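Healthy Corner Store Project, Paucar and Nadavmont
Progress report to the Grutavby Foundation, second half of the funding year
Prepared by Lizeth Urrego, project coordinator

Where we are up to

I'm very pleased to be writing this one! Our last report was mostly about delays (the lease on the community kitchen, the ethics paperwork, the flooding at Nadavmont), and I know it made for heavy reading. Since then the household food diaries have come in, the cooking program has found its feet, and both neighbourhood centres want us back next year. We now hold 1,354 completed diary pages, which is more than we hoped for when we wrote the application and comfortably enough for the analysis Prernberg is doing for us.

To recap for the newer program officers: the project looks at what families who have recently moved to the area buy, cook and pack for lunch in their first two years here, and it uses what we learn to run cooking groups and to rewrite the nutrition handouts given out at the health centre. The old handouts assume a household that eats toast and cereal for breakfast and a sandwich at noon. Many of our families don't, and the advice slid right past them.

Food diaries

Diaries went out in April through the two centres and the playgroup. Each household kept one for nine weeks, writing down main meals, what went to school or work, and anything bought ready to eat. We offered the booklet in English, Spanish and Simplified Chinese, with Arabic added partway through after a request from the playgroup. The Arabic version should have been there from the start and we have budgeted for it next time.

Breakfast has turned out to be the most interesting part by a long way. Soft packaged bread appears again and again, often eaten on the way out the door with soy milk or tea, and in several diaries it turns up a second time as the after-school snack. Our handout had a full page on choosing a loaf and not one word on individual rolls and buns. The new draft fixes that, with a section on reading the sugar and sodium lines on the label and some ideas for what to eat alongside (boiled eggs are popular, and so is leftover congee).

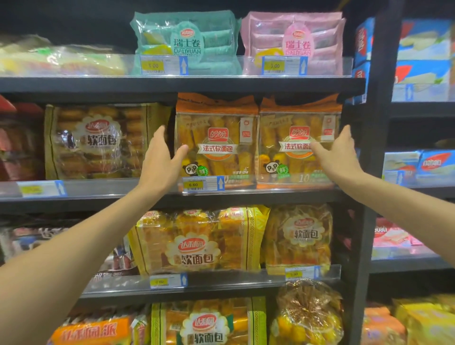 Bagged French-style soft bread on the supermarket shelf.

The diaries also show a real difference between weekdays and weekends. Weekend cooking is ambitious, and I mean that with great admiration: dumplings by the tray, slow soups, stuffed flatbreads, a tamale recipe that fills two pages and has arrows. Weeknights are much tighter. Parents on shift work lean on noodles, eggs and frozen vegetables, and they told us so without any embarrassment. We've taken the hint and shifted the Tuesday-style "project dishes" out of the cooking groups in favour of things that can be on the table before homework.

Cooking groups

The groups run in six-week blocks at the Nadavmont kitchen, with an evening block at Paucar for people who work days. Total enrolment for the period was 72, and attendance held up well even through the cold snap. The evening block was the surprise. We had pencilled it in as a trial and nearly dropped it, and it ended up with a waiting list.

The sessions people rated highest were the ones built on food they already keep in the cupboard. "Better Instant Noodles" sounds like a joke title, and a couple of our partners raised an eyebrow at it, but it was the fullest room we had all year. Participants brought their own favourite packets, we used half the seasoning sachet, and everybody added greens, an egg or tofu, and whatever else was going.

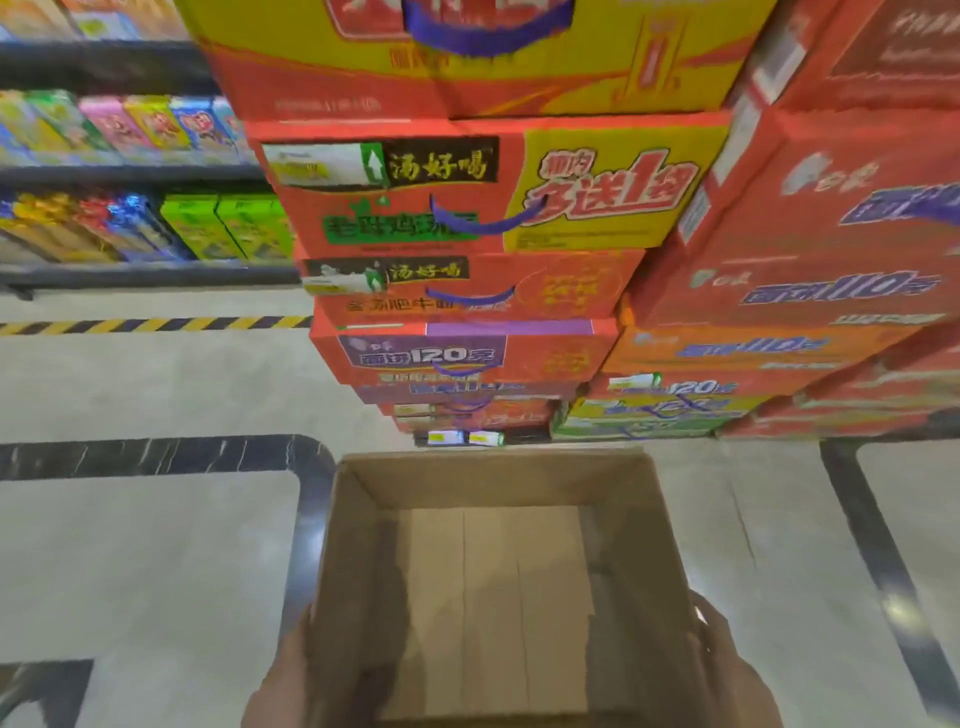 One mum told me her teenager now makes it himself and complains if there's no bok choy, and I have been repeating that story to anyone who will stand still. The recipe sheet has since been photocopied so many times by the centre that we sent over a clean master.

Childcare was the weak point. We lost our sitter midway through the second block and had to cap the morning group until the playgroup could lend us a room. That arrangement is working well and we would like to make it permanent, with a small hire fee written into the budget.

Handouts

The rewrite is at second draft. The health centre dietitians have marked it up generously and we are working through their comments now. The main changes so far are photographs of real portions in bowls as well as on plates, a page on salty sauces and pickles that talks about how much instead of telling people to give them up, and a lunchbox page covering rice, noodles and filled buns. We have also cut the length considerably. Readers in our test group wanted something that would stay on the fridge.

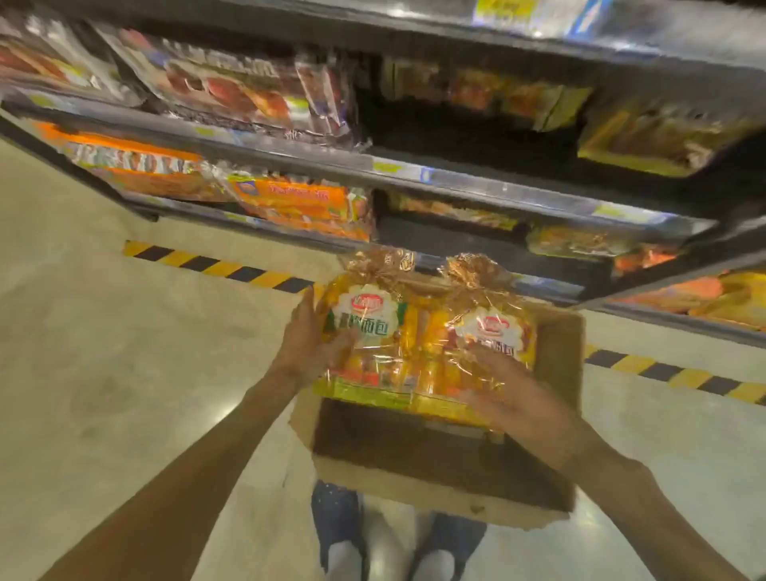
Page 3

Budget

Spending is close to plan. Translation ran over because of the Arabic booklet, and kitchen hire came in under after Nadavmont waived its fee for the weeks lost to the flood. We ask that the underspend be moved across to translation, as set out in the attached table. Grocery costs for the cooking groups rose a little through the period, mostly on eggs and cooking oil, and we have allowed for the same again.

Next six months

Prernberg will return the first diary analysis, and we'll take it back to the families at a shared lunch at each centre before anything is published. The handouts go to print once the dietitians sign off. We'll run two more morning blocks and another evening block, and Paucar has asked for a school holiday session for kids aged nine and up, which we would love to do if we can sort out the knives and the insurance. A costed outline will follow separately.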